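Plukov Neighborhood Fund: Office Diary
Entry on the close of the block party grants, first round 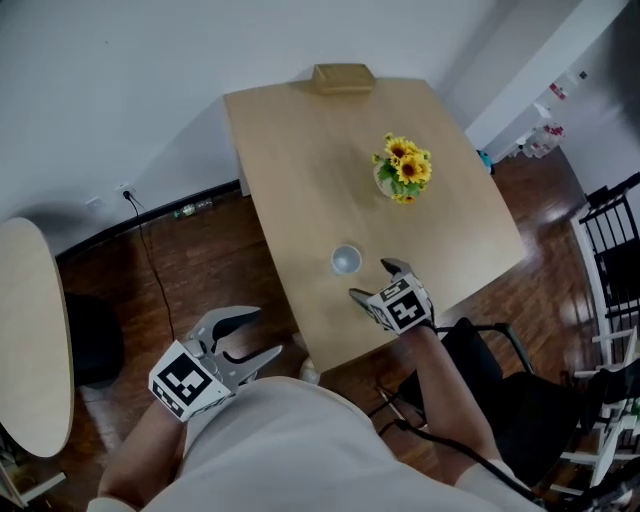
This page was last changed on 4/9/22 by B. Mikuš

The first round of the block party grants closed at noon today. I was at my desk from eight, as applicants had been told that paper forms could be handed in at the Walik building until the stroke of twelve, and several chose to do so. The front door was unlocked a half hour early at the request of a household on Lower Mill Road whose applicant works a shift starting at nine. Her form was complete, signed in both places, and carried the names of the neighbors who had agreed to the street being closed. I gave her a stamped receipt.

For the record of those who read this diary without having followed the earlier entries: the Fund will award grants of up to $200 to any street, courtyard, or stretch of road in Plukov whose residents wish to hold a party between the end of the school year and the last Saturday in September. The whole sum set aside is $2000. It will be given out in 2 rounds. Money left over from the first is carried to the second and does not go back to the general account.

The morning was taken up with questions of a kind we should have answered on the form. The most common was whether the grant may be spent on food. It may. It may not be spent on alcohol, on fireworks, or on payment to anyone who lives on the street in question. A gentleman from the Grodevari side asked whether his cousin, who plays the accordion and lives around the corner, counts as living on the street. I said that around the corner is a different street, and he seemed content. I have since wondered whether the director will take the same view, and have left a note on her desk.

The second most common question concerned the closing of the road itself. Applicants believe, and the wording of our flyer does invite the belief, that the Fund closes the road. The Fund does not close roads. The applicant must ask the town for a street use permit, which is free for residential streets and must be requested no later than three weeks before the event. Barricades are lent by the public works yard against a refundable deposit. The deposit may be paid out of the grant, provided it is returned to the party budget when the barricades go back. I have drafted a paragraph on this for the second round and will ask for it to be set in larger type than the rest.

Bus streets remain a difficulty. The form says that a street on a bus line cannot be closed. It does not say what the residents of such a street should do instead, and two letters this week put that question with some heat. My own suggestion, which I have made by telephone and will now make in writing, is that they use the nearest side street or the grass behind the Walik building. The grass is ours to lend. It has no power outlet, and the ground slopes toward the creek, so tables should be set along the fence and not across the middle. Last summer a tray of deviled eggs was lost to that slope.

At eleven I had a call from Ong, the printers, about the yard signs. The proof they sent shows the name of the program correctly but gives the telephone number of the old office, which now rings at a dental practice. I asked for a corrected proof by the end of the day and received it at a quarter to four. The number is right. The green is darker than the one we chose, closer to the green of a billiard table than to new grass, and I approved it anyway. A further proof would have put the signs a week behind, and they are needed before the flyers go out to the Grodevari side, where most people will see a sign at the curb long before they read anything that comes through the door.

The order is for 200 signs. They will come with wire stakes, packed separately. Residents who have asked for one may pick it up at the front desk once delivery has been made, and should bring something to carry it in, as the stakes have sharp ends. Signs may be placed on private lawns with the owner's consent. They may not be placed on the center strip of the avenue or fixed to trees.

At noon I locked the box. A form arrived by hand at four minutes past. I recorded the time on the envelope and told the bearer, a boy sent by his grandmother, that it would be held for the second round without having to be filled in again. He asked if he should tell her it was late. I said that he could tell her it was early for the next one, and that the money available would be at least half of the whole. I then telephoned her myself, so that the news would not rest on him. She was gracious about it and had mistaken noon for the end of the business day, which is a fair mistake when our flyer says "closes" in one place and "due by noon" in another. This too is noted for correction.

The afternoon was given to the first reading. Ms. Jarmila Matoušek joined me at one and we read every form aloud, turn and turn about, as has been her custom since she became director. It is slow. I was doubtful of the practice in my first year and am less so now. Things are heard that are not seen on the page: one applicant had asked for money for a tent in one line and for the rental of a tent in another, and it was only on hearing it that we understood these to be the same tent.

The requests are modest. Folding chairs, charcoal, chalk, ice, a sheet cake, the hire of a sound system. A courtyard near the water tower wishes to put on a supper where every household brings the dish it is most often asked for, with the recipe written out to take away. A short street on the Grodevari side plans a parade of pets and has asked whether the Fund's insurance covers a goat. It does not, nor does it cover any other animal. Ms. Matoušek asked me to reply in kind terms and to encourage the parade while making clear that each owner remains answerable for his or her own animal. I have written the letter. I have also suggested that the goat walk last.

We disagreed on one point, and I set it down here so that it is not forgotten when we meet again. Three adjoining streets near the rail bridge have each applied for the full amount with the plain intention of holding a single event together. Nothing in the rules forbids it. I hold that this is what the program is for, and that streets which join hands should not be treated worse than streets which keep apart. Ms. Matoušek holds that the smaller streets, having no one to join with, may come to feel the Fund favors the large. She would give the three a reduced sum in this round and invite them to ask again in the next. We left it open. The applicants will be told only that a decision is pending, and I would ask anyone at the front desk who is asked about it to say the same.

The scoring sheet also gave trouble. It awards points for "new participants," meaning streets that have never held a party. Several forms claim this. At least one does so wrongly, to my own knowledge, for I attended the party. It was some years ago and it rained, and the present applicant moved in afterward and cannot be expected to know. Ms. Matoušek proposed that we take applicants at their word and give the points. I agreed. The sheet will be changed for the second round to read "no party in the last five years."

Matters to be carried forward:

Letters to all applicants confirming that forms have been received. These should leave the office before the end of the week. The text is in the shared folder and needs only the director's signature.

A reply from the public works yard on how many barricades can be lent on the same weekend. Most streets have asked for dates in June, and it is likely that a few will have to move. Applicants gave a second choice of date on the back of the form, where they remembered to turn it over.

The corrected flyer for the second round, with the permit paragraph, one clear closing time, and a line about the accordion question if the director wishes it.

The key to the storage closet where the borrowed coolers are kept. It was signed out in the fall and the signature cannot be read. If it is yours, please return it to the front desk.

I left the building at ten minutes to six. The forms are in the locked drawer in the order in which they were read, with the late one at the back in its own envelope, marked for the second round. Ms. Matoušek has the other key to the drawer. The next reading is set for two o'clock tomorrow, and I have asked that the telephones be answered at the front desk until it is done.

Bořivoj Mikuš
Programs Officer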